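January, 6:40 in the morning

Kitchen thermometer read 4 when I came down. The boiler had locked out again overnight. Reset it, waited for the pump, wrote the time on the pad. Second lockout this month, both after a still, cold night, which makes me suspect the condensate line where it runs along the north wall.
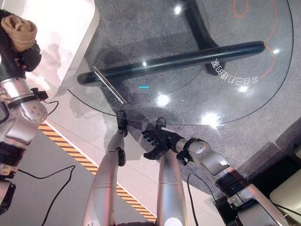
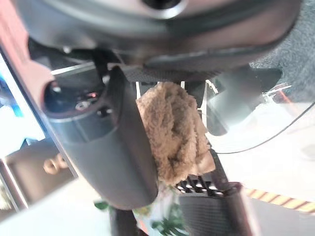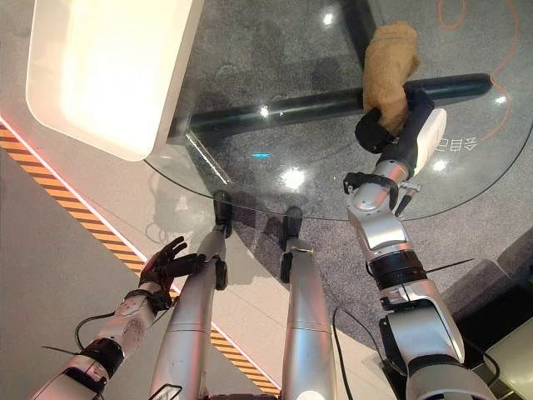 Went outside with a flashlight before breakfast. The line is the narrow plastic type and the foam on it stops short of the elbow. I poured warm water over the elbow from the watering can and heard the trap gurgle. The boiler fired on the next reset and stayed lit. One success proves little, but it fits.

Wanda Pietrzak had the same fault in her place at Wirkthorpe and replaced the outside run with a wider pipe at a steeper fall. Hers has been clear for two winters. I called her at lunch and she read me the slope off her own notes. Mine is close to level for the first half and then drops all at once, so water sits in the flat part and freezes there. I would like to know who thought that was acceptable. The previous owner's invoice only says "make good outside."

Afternoon: measured the run, drew it on the back of the gas bill, drove to Praston for parts. The store had the wider pipe but only one elbow. Shafiq Marikar at the counter found another in the returns bin, no scratches on the inside face, so I took it. Also bought thicker foam, tape and 2 clips more than the drawing calls for.

Cut the pipe on the back step. Dry fitted it and set the level on it three times. The bracket nearest the drain is fixed into soft mortar and moves if you lean on it. I moved it down one course into sound brick, which improved the fall as well. Have not glued anything yet. The solvent can says not to use it below a certain temperature and the wall was well under that by four o'clock.

Put the old pipe back for tonight, wrapped in a towel and a trash bag. Ugly, but it only has to last until the sun is on that side. Lowered the room setting and left the heating on continuous so the boiler does not sit idle for hours.

Pressure 1.4 at bedtime, same as this morning. No water under the trap. Radiator in the back bedroom still cold at the bottom - sludge, probably - and that is a separate job. Call Lutfa Ekanayake about borrowing the flushing pump.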